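Print this post | E-mail this to a friend
3 minute read

I bought the maple board in November, when I had plans. It was going to be a desk. Before that, in the shop, it was going to be a bread board for a man who makes a great deal of bread, and I have made bread twice.

Ferhat Dursun at Değirmenci sold it to me. He asked what it was for and I said "various", and he wrote that on the receipt. He also told me to oil it every month, to keep it away from the radiator and never to put a hot mug on it. I managed the radiator.

What I hadn't reckoned with was the shape blocks. They came from my sister, whose two have moved on to things with batteries, in a Zekar carrier bag with one handle gone. My son ignored them for a week. Then on Wednesday he discovered that they make a wonderful noise when dropped on hard wood from standing height, and the desk was over before I'd bought the legs.

I did try to move him on. We have a perfectly good play mat from Telleck, 50 quid, machine washable, with a road on it. He won't have it. The road goes to a hospital and a farm and he has no business at either. He wants the board, and he wants the blocks kept up one end so the rest of it is free for whatever he's planning.

So I've given in and started on the edges, which were sharp enough to worry me. I began with 300 grit because it was in the drawer, got nowhere, and had to go out and buy coarser. A man on a woodworking forum says to finish at 1,000. He has no children, I think, or he has very smooth ones.

Sanding has at least made me look at the thing properly, and I've become a bore about it. I hadn't noticed in the shop that it was several planks glued together. Now I can't walk past without looking at the seam across the middle, or at the wavy grain, which goes into swirls in the wide part in front of it and is much too good for a yellow heart and a red star to be bashed about on. I'll oil it at the weekend, if he lets me have it back.
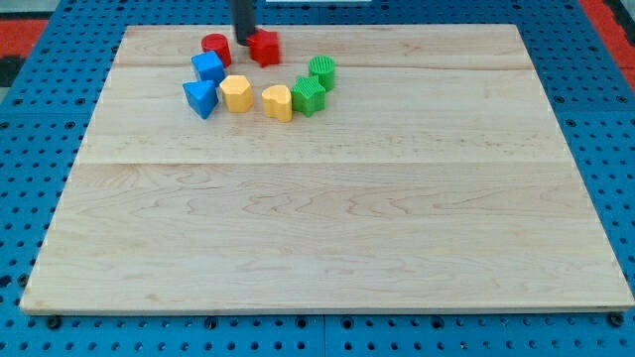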